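Big night for Prikport, folks! The county council just voted on the old Rundell cannery site, and I sat through the whole thing so you can read it in one thread.

Short version: Flavik, the company that makes bike pedals and small metal parts over on the east side, is buying the cannery building and moving its whole shop there. 113 people work for them now. All of them keep their jobs, and the new place is inside town limits! 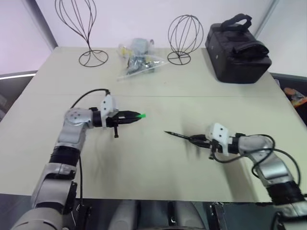
Posted by Jasmina Vasić · 27/02/2019

The cannery has been shut for so long that my kids think the name on the water tower is a street. It's a great old building, with its own rail spur and more floor than Flavik has ever had. I've wanted somebody to take it on for years.

How the deal works: the council isn't giving a tax break on this one. It's lending the money for the new water and sewer hookups, and Flavik pays it back along with its utility bill. I had to ask a clerk to go over that with me twice (thank you, you were very patient).

Tarek Salem runs the plant and did most of the talking for the company. He said they looked at 3 other sites, two of them across the state line, and kept coming back to this one. "Our people can walk to it" was his line, and it got a real cheer from the back rows.

Good question from Nobuhle Radebe on the council: what about trucks on Hlongwane Street? The school bus stops there. Tarek said deliveries will come in off the county road, and the council wrote it into the deal before voting. Love to see that kind of thing fixed right there in the room.

The loan passed with one no vote. Zlatko Janevski said he likes the project and doesn't like the county acting as a bank. He wants a report every August on what's been paid back. He got his report, and he still voted no – fair enough, he'd told everyone he would.

A few of you asked about the smell. The cannery smelled because of the fish! Flavik cuts and coats metal, so the state has to sign off on the air permit for the coating line. That hearing isn't set yet. I'll post when it is.

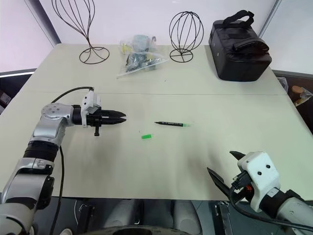

Two arms, a marker and a green cap.

Also asked: are they hiring? Not right away. Tarek said the move comes first and then they'll look at a second shift. He wouldn't put a number on it, even when pushed, and I'd take that over a big promise.

The part I'm most excited about is the front office block, the brick piece facing the river. Flavik doesn't need all of it, so 700 square feet on the ground floor goes to the adult night classes that lost their room at the library. Anel Mkhize teaches the machine shop math class and she was grinning all evening.

If you want to see inside before work starts, there's an open house on Saturday morning. Wear shoes you don't care about. Parking is on the gravel side by the old loading dock, please don't block the spur.

The full deal is at the clerk's window, and you can read it for free. Paper copies cost a little. The map on the last page is the good bit, it shows the new truck entrance and where the fence goes.

One fix to an earlier post: I said the whole council voted on the truck rule separately. It was added to the main deal and passed with it. Thanks to the two of you who caught that!

Going to bed. Send me your air permit questions and I'll take them to the clerk tomorrow.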